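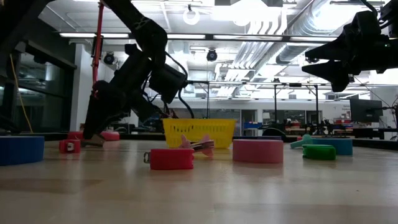
The Basket Will Not Save You

Every tabletop in the country is about one bad afternoon away from becoming a toy shop. Mine went years ago. It began with building blocks, picked up a few cylinders, and then the clips arrived, as clips do, from nowhere and in colors I would never have chosen.

The usual answer is a basket. You put a yellow plastic one in the middle of the table, the kind with little holes in the sides, and you feel that the matter is in hand. The red block sits in front of it. The green block sits off to the right. A pink clip lies at a tilt, close enough to be tidied by a strong breeze. Owning a basket is one thing and filling it is a separate hobby.

Siwan Kneath has made that hobby her living. Her one-woman business, called simply Kneath, sorts other people's small objects by the hour, and she arrived at my house with a flask of tea and no visible sympathy.

"You've bought storage before you've decided anything," she said, looking at my own basket, which held a single battery and a receipt for the basket.

Sort by shape or sort by color?

This is the question that divides households. Color is the popular choice, and I see the appeal. Reds with reds, blues with blues, everyone home by supper. The trouble starts with the in-between shades. Put a turquoise cylinder next to a light teal T-shaped piece and ask two adults whether they match. I have done this. One of them slept in the den.

Kneath is a shape person. Cylinders go together, whether they are small and red or large and blue, and blocks go together, and anything with a spring in it goes in a tin with a lid. The T-shaped pieces of the world she treats as blocks until they complain.

Her other rule is that you never start with the big things. A large blue cylinder is easy to find and easy to put away, so it gives you a sense of progress you haven't earned. Start with the clips. They are what you will step on.

What to spend

I tried 3 products so you can keep your money. The Prollico divided tray is handsome and has compartments sized for objects I do not own. The Fandano stacking tubs cost $25 and stack beautifully when empty. The Prallow roll-up mat, which you spread on the table and gather by its corners at the end of the day, was the cheapest of the lot and the only one my family used without being asked. Kneath disapproves of it. "That's a sack," she said.

She may be right — but it takes in blocks, clips and cylinders in one go, and the table underneath turns out to be rather a nice light tan color when the lamps are on.

The basket is still there. It has two batteries in it now, and Kneath is coming back in January to talk about the drawers.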